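Subject: Re: [novels] Cranford, chapters 13 and 14
From: Ehsan Tehrani

Audrey-Anne Melnyk wrote:

> I can't decide whether we are meant to admire Miss Matty in the
> shop or worry about her. She hands over five gold sovereigns for a
> stranger's banknote when she has just been told the bank may be
> failing. It's lovely, but it isn't sensible, and Mary Smith
> plainly thinks so too. Does the book want us to agree with Mary?

I think it lets Mary be right about the money and wrong about Miss Matty. Mary asks her afterward whether she means to buy up every note in town, and Miss Matty has no real answer. She says she was never good at making up her mind about things in advance. What she does know is that she is a shareholder, and the farmer standing at the counter is not. He has come in to buy a shawl for his daughter and his note has been refused. She sees a debt there and pays it.

What I had forgotten since my last reading is the silk. She has come in to choose a new gown and has been looking forward to it for days. After the business with the note she puts the gown off and goes home.
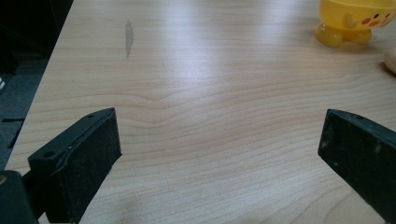
The next chapter is where the question gets harder, I think. The ladies meet at Miss Pole's and each writes down in secret what she can give. It is all done so that Miss Matty won't find out, and we are told how much this costs some of them. Mrs. Fitz-Adam wants to give more and is afraid it will look like showing off. So the town does the same thing Miss Matty did in the shop, only with sealed papers.

Then there is the tea. Mary's father expects it to go badly, and Miss Matty's first worry is that she might be taking trade from Mr. Johnson. She goes and asks him. Mary's father calls this nonsense -- and Mr. Johnson sends customers to her. I don't read that as proof that kindness pays. The father says himself that it would never do in the big world, and the book leaves that standing. Cranford is small enough for it to work.

I did mean to say something about Martha and Jem, but that can wait until we have all finished 14. My copy is the Undham paperback and the pudding is on page 174, if anyone else has that one. 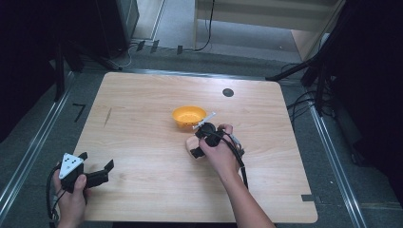 Mahsa Parsa wrote to me off list that she thinks I am too easy on the father. In her view he is moved nearly to tears by the ladies' plan and then covers it up by talking about business, and his remark about the big world should be heard in that light. She also asked why Miss Matty's own brother has to come back at all, when her friends have already found a way for her to live. I'd like to hear what others make of that second point, but please put a spoiler line at the top if you go past chapter 14.

Farhad has the notes for chapter 15 and will post them Monday.

Ehsan

Recent in this list:
Re: Cranford, who is Mary Smith talking to?
Captain Brown and the railway (Maricruz Cortés)
Chapters 11 and 12, notes
Which novel next? 6 suggestions so far
Re: Large-print editions

Contact the list owner | Archive rules | Back to top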